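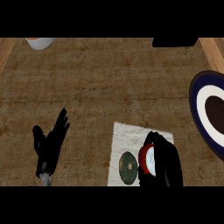
Flaltumico shuts its servers at the end of August and I have 34 hours left on my save that I will never get to finish. Well, could finish. Won't. The patch notes say the whole story mode goes dark along with multiplayer, single sign-on and all, so that's that.

Quick recap for anyone who skipped it. Flaltumico came out as a co-op farming and smuggling game. Strange mix, worked better than it should have. You ran a valley farm by day, moved crates over the border by night, and the two halves fed each other. Turnips on top, contraband underneath. The guards got smarter the more you did it. By the second winter they were checking root cellars.

The studio is Oltbridge. Small outfit, two games before this one, both puzzle things for handhelds. They signed with Hwang for publishing, got real money for the first time, and built something far too big. Everyone who played in the first month remembers the queue. I sat in it at 2 in the morning with a sandwich and watched my number go up instead of down. Place 1,471. Went to bed.

But the game under all that was good. Really good. The town of Kinthorpe alone — one main street, a mill, a pub with a locked back room — had more going on than most open worlds I've reviewed this year. Shopkeepers remembered if you shorted them. The ferry ran late in fog, and fog was a real thing, rolled down off the hills and sat there for days. My co-op partner and I once lost a full cart of goods because we could not find the bridge. It was right behind us.

Combat was bad. Let's be fair about it. Swinging a shovel felt like stirring soup and the lock-on picked chickens over guards. They patched it, then patched the patch, and by spring it was merely okay. The economy had a worse problem. Someone found out you could sell the same barrel of cider twice if both players clicked at once, and prices went through the roof inside of a weekend. Oltbridge rolled everybody back. I lost a barn. Others lost a lot more, and plenty of them never logged in agian.
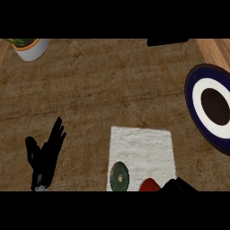 Then the season pass. Hwang wanted one, you could tell, because it landed in the menu like a brick through a window. Twenty tiers, mostly hats. The one thing in there worth having was a boat, at tier 20, and the boat let you skip the ferry, and skipping the ferry meant skipping half of what made the border runs tense. So you either paid to make the game duller or you didn't and got passed on the river by folks in hats.

Numbers dropped after that. No surprise. Updates went from monthly to whenever. The forum got quiet, then mean, then quiet again.

What bugs me is the story mode. It was written for one or two players. It never needed anyone else. The border guards, the fog, the mill fire, that long stretch in the tunnels with the lantern going out — all of it could run on your own machine without a server anywhere in sight. Players have asked for an offline patch since the shutdown notice went up. The reply so far is a pinned post saying the team is "looking at options." No date. We asked Hwang for more and got the same sentence back with a logo on it.

Refunds are a mess too. Season pass buyers get store credit if they bought in the last 2 months, nobody else gets a thing. Disc owners are left with a disc. Mine is on the shelf next to a plastic guitar.

If you own it, play it now. Skip the arena, skip the daily chores, go straight to chapter four and take the night run from Kinthorpe with a friend on voice chat. Turn the music off. Bring the small cart, the big one won't fit thru the tunnel and the game never warns you. Keep some cider back for the guard at the second gate, he takes it every time.

I'm going in again tonight. There's a door in that pub I still haven't opened.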